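The woman who washes other people's caps

Wumpini Sarpong keeps her caps in the back half of a small shop in Cirnildale, behind a curtain that was once a tablecloth. The shop is called Fukby, after a word her youngest brother used when he could not yet say "for baby," and at the beginning it sold children's clothes. Today it sells only baseball caps, almost all of them second-hand, and it also repairs and cleans the caps that people bring from home.

I visited her on 26 July 2022, a very hot day, and she was in the middle of sorting a delivery. She did not stop working while we talked. "If I sit down I will start to drink tea, and then the caps will stay in the bag until tomorrow," she said. So I stood on the other side of her table and asked my questions there.

She did not plan to work with caps. She studied bookkeeping and had a job for seven years in the office of Ashour, a company that rents work clothing to hotels and bakeries. There she saw how many caps were thrown away every month. The jackets and aprons went to the laundry and came back, but the caps came back with a broken shape, so the company stopped washing them and simply bought new ones.

"I asked my manager if I could take a box home," she told me. "He thought I wanted to give them to a school. I wanted to know why they were dying in the laundry and if it was really necessary."

The first box contained 80 caps. She washed them in her kitchen sink, a few each evening, and she wrote down in a notebook what she did with each one. She still has the notebook and she showed it to me. The early pages are mostly about mistakes. One cap was dried on a radiator and the brim became like a wave. Another one was washed together with a red one, and she wrote only one word beside it, "pink."

From these evenings she learned the rules that she still follows. Cool water, a little mild soap, a soft toothbrush for the sweatband. The cap is never twisted. After the washing it goes on a form, and it stays there until the next morning, or longer if the weather is humid. She makes her forms from old towels, rolled and tied with kitchen string. A customer once gave her a plastic form of the brand Fotier, made for the dishwasher, and she keeps it on the shelf above the door.

"It is a good present," she said, "but my hands know the towel."

I asked about old caps with a piece of cardboard inside the brim. She became more serious. Such a cap must not go under water at all. She presses the brim a little between two fingers and listens, and she says that cardboard gives a dry sound and plastic gives no sound. When she is not sure, she treats it as cardboard and cleans only the surface with a damp cloth. In April she made an exception for a customer who was in a hurry, and the brim became soft and came apart in layers. She paid him for the cap. He still comes to the shop, and he still mentions it.

The sorting is the part of the work she likes the most. Dark caps are separated from the light ones, then wool from cotton, and then she looks at the curve of the brim. Faded caps she does not put with the damaged ones, and this surprised me.

"People pay me more for faded," she explained. "A red that was in the sun for some years, you cannot buy this color new. The factory tries, but it looks the same on every side. The sun does not do that. The sun takes more from the top."

She is strict about dye. A cap that has lost its color as much as it wants to lose is easy, but a dark blue one can still surprise you after ten years. She wets a corner of a white cloth, presses it on the inside of the crown for a minute and looks at the cloth. Only after this test will she let a cap near the basin.
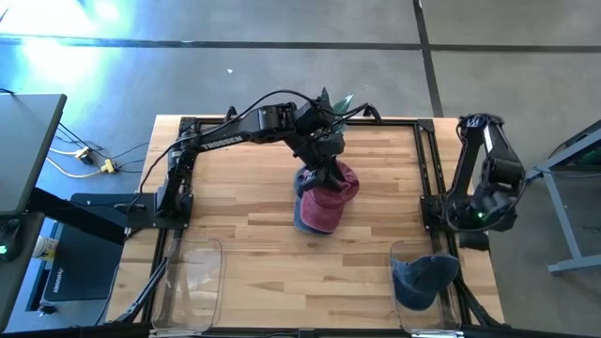
Can two caps be kept one on top of the other without losing their shape?

For a short time it does no harm, as long as both are fully dry and the brims have a similar curve. For storage over a season, she puts soft paper inside the lowest crown and keeps the stack small, so the weight does not push the front panels flat.

She had more to say about storage, because it is the subject customers ask her about the most. They have seen the hooks, the door racks and the long strings with clips, and they want to know which one she recommends. She recommends none of them for a cap that is worn every day. "That cap should live near the door, where you drop it," she said. "You will not use the rack. I have sold to you, I know you."

For the others, the caps that are worn a few times in a year, she likes clear bins. Her reason is practical. With a cardboard box people forget what is inside and they buy another navy cap, and then they have four. With a clear bin they see the color through the side and they do not need to dig. She does not close the lid completely in the first week after washing. A sweatband can feel dry to the finger and still hold some water in the seam.

There is also the question of upside-down or not, and about this she disagrees with her own mother, who helps in the shop two mornings a week. The mother puts every cap with the brim down, as on a head, because it looks clean and the customers like it. Wumpini turns a single cap over so that it rests on its crown while she is sorting, with the inside open to her eyes. She can then read the label and check the band without touching it again. For long storage she agrees with her mother, but she asked me not to write it. When I said that I would like to write it, she laughed and said all right, but then I must also write that her mother folds caps in half, and that this is a crime.

Folding is really the one thing that makes her angry. Many people push the back half of the cap into the front half to save space in a suitcase. With a soft cap without lining it is acceptable for a journey. With a cap that has a stiff front, the fold leaves a line, and the line comes back each time, even after steam. She can make it weaker, but she cannot remove it. She showed me one where she had tried for three evenings, and I could find the line with my thumb.

I wanted to know how big the work has become. She does not like such questions, but she is a bookkeeper, so she had the answer. Last year she cleaned 556 caps for customers, and she sold roughly 200 from her own stock. It pays the rent of the shop and a part of the rent at home. For the rest she still does the accounts for two bakeries in Cirnildale, in the evenings, at the same kitchen table where she washed the first box.

Would she like to grow? She thought about it for some time and tied a towel while she was thinking. A man from the city had offered to buy a washing machine for her, a special one with a slow drum, and to send her caps from several shops. She said no to him. She was not against the machine, she told me, and she would even like to see it work. But he wanted every cap back in two days, and some caps need four.

"He asked me what is the difference between two and four," she said. "I told him, put it on your head after two and you will feel the difference behind your ears."

Before I left, she took my own cap from my hand, without asking. It is a gray one which I have had since university. She turned it over, looked at the band, pressed the brim and listened to it. Then she put it on the pile for cotton and gave me a paper ticket with the number seven on it.

It would be ready on the fourth day, she said, and I should not come on the third to ask.

Fukby is open in the mornings and after four in the afternoon. Wumpini Sarpong accepts caps for cleaning at any time when the curtain is open. Straw hats and anything with feathers she sends to somebody else.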